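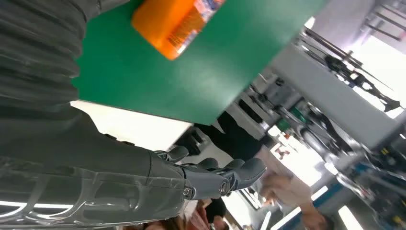

The Robot Will See Your Dishes Now, Eventually

Saturday, July 23, 2022

I have been promised a robot that does chores since I was old enough to have chores. Back then the promise had a feather duster in it. Now it has fingers, and I will grant that fingers are progress.

Three visible, dark gray, with rounded tips, on the hand at the top of this page. There is a big flat sheet of green right by it, and people close enough to reach out. My vacuum cleaner has never drawn a crowd.

I spent two days in May at a trade show looking at hands like that one. The people from Jovent told me theirs could clear a table. It could, if the table was theirs, and the cups were theirs, and you had a spare 16 minutes. My kid can clear a table in one, counting the argument.

Clendia, a few aisles over, was selling the shop-floor version: pick up a part, put it in a bin, do it again 1,000 times before lunch. I believed every word of that. A bin stays where you leave it. The parts all look like their brothers and sisters. Dimwood, where I worked summers bolting together bed frames, would have bought a pair of them on the spot and let me go by Friday.

A house is a meaner place to work. Think about a single sock. It has no fixed shape, it may be inside out, and its partner is under the couch with something sticky on it. You solve this in a second while talking on the phone. A machine has to decide where the sock ends and the bedspread begins, and I have watched one think about it long enough for me to finish a pretzel.

The sales pitch is that all this gets fixed with more practice. Maybe so. I notice the practice takes place in bright rooms with high ceilings and a staff, and I have a hallway with a litter box in it. Ong, the outfit with the nicest brochure, has a "home-ready" date that has moved 2 times since I started paying attention.

So can machines do the chores yet? On the shop floor, plenty of them – and good riddance to the bins. At home, I'd give it the towels. They are square, mostly, and I don't mind if they're folded badly. The wine glasses I will keep doing myself.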